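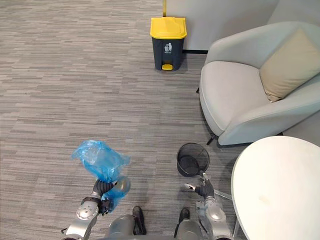

# Bins, liners and the lounge corner: frequently asked questions

Updated 19 Sep 2018. These answers cover the shared floor at Moura. Questions about the kitchen or the loading dock have their own page.

## Which bin do I use?

Small items such as paper, wrappers and tissues can go in the black mesh wastebaskets. Anything bulky goes in the pedal bin with the yellow lid. Food scraps go to the kitchen, as neither kind is emptied often enough for them.

## Do the mesh baskets need a liner?

Yes. The mesh lets through pencil shavings, crumbs and anything liquid, and the carpet is hard to clean once something sticky gets into it. Use one of the thin blue bags. Open it fully, push it down to the base and fold the top over the rim so that it hangs outside by a hand's width.

## The bag keeps slipping down inside. What am I doing wrong?

Usually there is air trapped underneath. Lift the bag out, shake it open and lower it in again slowly. If it still slips, twist the spare plastic at one side into a small knot below the rim.

## Where are the spare liners kept?

On the bottom shelf of the stationery cupboard, in the carton marked Flinon. A full carton holds 544 bags. If you open the last one, write it on the order sheet inside the cupboard door. We reorder from Dirance in October, and the usual order is 2,112 bags.

## When are the bins emptied?

Mesh baskets are emptied every two days and the pedal bin once a week. If a bin fills up sooner, tie off the bag, take it down to the main bins and put in a fresh liner. Please don't leave a tied bag on the carpet – they split easily when dragged.

## Can I move a bin closer to my desk?

A mesh basket, yes, as long as it isn't in a walkway. The pedal bin stays against the wall. It needs clear space in front so people can reach the pedal.

## Can I eat or drink in the lounge corner?

Drinks are fine. Meals should be eaten in the kitchen. The armchairs are light grey and their fabric marks easily, so keep lids on bottles and put cups on the round table, not on the arms of the chairs.

## Does someone clear the table at the end of the day?

No. Whoever uses it clears it. Take your bottle with you when you get up, even if you plan to come back. 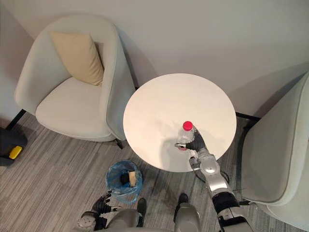 Several people have asked whether a bottle that is still full can be left on the table over lunch. It can't, because it gets taken for rubbish and tipped out. Put it in the fridge with your name on it.

## Where do empty plastic bottles go?

In the recycling crate beside the kitchen door. Empty the bottle first and rinse it if it held anything other than water. Caps can be left on.

## How do I clean the round table?

A damp cloth is enough for most marks. For coffee rings, use a little Grakness on the cloth, wipe, then go over it with plain water. Don't use scouring pads on the white top.

## What about the cushions?

Leave them on the armchairs. Covers come off for washing every 14 weeks. If one is stained before then, hand it in at reception and we'll send it with the next load of tea towels.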